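Search this site Enter keywords Go

Replacing the memory in an older desktop PC

By Oda Boström, July 2019

Most older office desktops take ordinary memory sticks, and swapping them is a short job. Set aside half an hour if you haven't opened a case before. You need a Phillips screwdriver, a clean table and the new memory.

Check what the computer takes before you buy anything. The service manual lists the type and the largest size per slot. Mixing speeds usually works, but everything runs at the speed of the slower stick. I bought a matched pair from Dumik and paid 50 for it secondhand.

1. Shut the computer down from the menu. Unplug the power cord, then the monitor and everything else on the back.

2. Hold the power button in for 10 seconds to drain what is left in the power supply.

3. Lay the case on its side and take off the cover. Some covers have a latch, others have thumbscrews at the back.

4. Touch bare metal on the chassis before you reach in, and again whenever you have walked away and come back.

5. Find the memory slots. They are the long strips near the processor socket. The power supply wires can get in the way on small cases, so move the bundle gently to one side. Don't cut any cable ties. 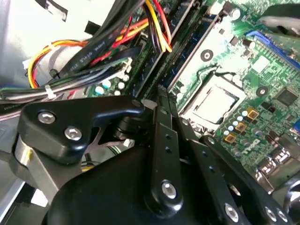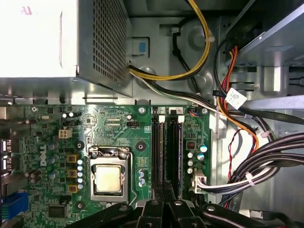 6. Press the clips at the ends of the slot outward. The old stick should lift a little. Hold it by its edges and pull straight up.

7. Line up the notch in the new stick with the key in the slot. If they don't match, you have the wrong type – stop and check the label.

8. Push down firmly on both ends until the clips close. It takes more force than most people expect.

9. Look over the wires before you close the case. Nothing should be resting against a fan.

10. Put the cover back, plug everything in and start up. Some machines stop at a message saying the amount of memory has changed. Follow the key prompt and let it continue.

If you get beeps and no display, unplug again and reseat the memory. Try one stick at a time. Viktória Kozma wrote to say hers only started with the first slot filled, so try that too.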